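Okance Materials Library
Foam Cube Sets: Frequently Asked Questions

This page covers the borrowing, use, cleaning and return of foam cube sets. For wooden blocks, magnetic tiles and sand trays, please see the separate pages for those collections. Staff at the Andale desk can answer questions that do not appear on this page.

Borrowing

Who may borrow a foam cube set?

Sets are available to classroom teachers, licensed home child care providers, occupational therapists and families holding a current Okance card. Cards issued by the Gurnis branch are accepted at Andale and do not need to be registered a second time.

How many sets can I have at once?

A family card allows one set at a time. A classroom or program card allows four. Programs that need more for a single event should write to the lending office at least two weeks ahead. Requests for February are best made before the winter closing, as the collection is recounted in that month and fewer sets are on the shelf.

How long is the loan?

Three weeks for families and six weeks for programs. A loan may be renewed once if no one else has requested the set. Renewals can be made at the desk, by telephone at extension 305, or through your online account.

Is there a charge?

There is no charge for borrowing. A replacement charge applies to lost bins and to sets returned with more than four cubes missing. Smaller losses are made up from stock, and we ask only that you note them on the return slip.

Can I reserve a particular set?

Yes. Each set has a catalog number on its card. The number identifies the cube size, the colors and the type of bin. Members often ask for set 1,111, the large pink and green set, and set 3,042, which has the same colors in a smaller size. Either may be requested in advance, although we cannot promise a pickup date until the previous loan has been checked in.

What Is in a Set

What do I receive?

A standard set has 64 foam cubes, divided evenly between two colors, together with a drawstring bag, one or two open plastic bins and a contents card. The bins are low-walled trays without lids. The bag is for transport and the bins are for use at the table.

Are all the cubes the same size?

Not always. Cubes within a set are bought together, but foam varies a little from one production run to the next, and replacements may come from a later run. A slight difference between two cubes of a set is normal and is not treated as a fault. If your activity depends on exact measurement, please ask for wooden cubes.

Why do some sets have only one bin?

Single-bin sets are intended for gathering and clearing activities, where everything on the table goes to one place. Two-bin sets are intended for sorting by color. Extra bins can be added to any loan while supplies last.

Setting Up the Table

What kind of surface works best?

Any level table at a comfortable height for the person using it. A plain covering in one dark or neutral color makes the cubes easier to pick out, and patterned tablecloths should be avoided with young children and with anyone who has low vision. The covering should lie reasonably flat. Small wrinkles do no harm, but a deep fold can tip a cube over or hide one at the front of the table.

Should the covering be fastened down?

We suggest letting it hang a little over the front and leaving it loose. Tape leaves a residue on the tables in the Yang Room, and its use there is not permitted. Members using their own furniture may do as they prefer.

Where should the bin go?

Place it to one side, close enough that the person can reach the far wall without leaning. Most people find it easiest to have the bin on the side of the hand they use most, but there is good reason to change sides partway through a longer session, particularly where reaching across the body is one of the goals. Leave the bin in the same place for the whole of any one round.

How should the cubes be laid out?

Begin with a small number. Four cubes, two of each color, are sufficient for a first round, and the remainder of the set can stay in the bag. Scatter them with clear space between them and turn a few so that they do not all face the same way. Cubes set out in neat rows tend to be picked up in neat rows, and the activity is over before the person has had to look for anything.

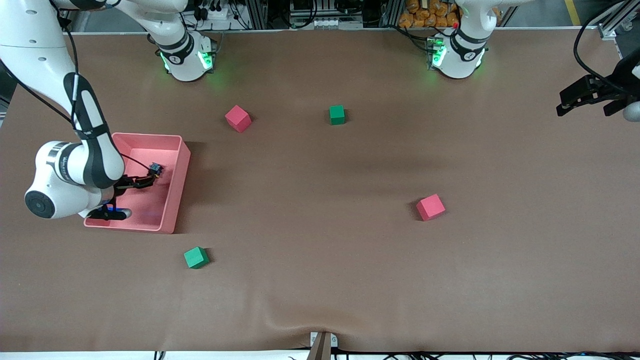 Once a round of four is comfortable, add cubes two at a time. We do not advise going above 16 on a standard table, because the cubes begin to touch and are knocked about by the hand. For larger numbers, use the floor or a second table.

Does lighting matter?

Light from a single side throws strong shadows next to the cubes and along the inside of the bin. Some children reach for the shadow first. Overhead lighting or light from two sides will reduce this. The ceiling lights in the Yang Room are sufficient by themselves, and the blinds may be closed in the late afternoon.

Using the Cubes

What is the basic clearing activity?

The person picks up one cube at a time, carries it to the bin and lets go. The round ends when the table is clear. No order is required. Observers who are keeping notes may wish to record which cube is taken first, whether cubes are placed or dropped, and whether any are left until the end. A one-page recording form is supplied with program loans and can be copied freely.

What is the difference between placing and dropping?

A cube is placed when it is touching the floor of the bin, or another cube, before it is released. A cube is dropped when it is released above that point. Both count as clearing the cube. Foam rebounds – a cube dropped from much above the wall of the bin may bounce out again, and it is then returned to the table and counted as not yet cleared.

Can the cubes be sorted by color as well?

Yes, with a two-bin set. Introduce sorting only after single-bin clearing is well established. For members who have difficulty telling pink from green, sets in dark blue and yellow are kept at the Gurnis branch and can be sent to Andale on request.

Are the cubes suitable for children under three?

No. The foam can be bitten through, and pieces small enough to be swallowed may come away. Sets are not lent for use with children under three or with anyone who is known to mouth objects. Large vinyl-covered blocks are available for these groups.

May the cubes be used with tongs or other tools?

Yes, provided that the tips are blunt. Foam compresses easily and gives good feedback on how firmly something is being held. Please do not use skewers, forks or anything that pierces the surface. Cubes with punctures are withdrawn from the collection.

Cleaning and Return

How should cubes be cleaned?

Wipe each cube with a cloth dampened with mild dish soap and water, then wipe again with clean water. Leave the cubes on a towel until they are dry all the way through, turning them once. Do not use bleach, alcohol wipes, a dishwasher or a tumble dryer. A cube packed while damp will spoil the others in the bag.

And the bins?

Bins may be washed by hand in warm water. They should not be stacked with cubes inside, and nothing heavy should be stored in them, as the walls will spread over time.

Do I need to count the cubes before I return them?

Yes. Please count each color separately and write both totals on the return slip. Desk staff will count again while you wait if the desk is quiet, or later the same day if it is not. You will be notified only if the totals differ.

I found a missing cube after returning the set. What should I do?

Bring or mail it to either branch with your card number. Any replacement charge will be refunded when the cube arrives, for up to one year after the return.

What if the bin is cracked?

Tell us at the desk, even if the crack is small. There is no charge for ordinary wear. Please do not repair a bin with glue or tape.

Contact

Questions about loans and renewals should be directed to the Andale desk, which is open from 9:30 a.m. to 5 p.m. Questions about adapting an activity for a particular learner may be sent to Tae-yang Bae, Collections and Program Support, who replies in writing within five working days. The recording form and the contents cards are available in large print at both branches.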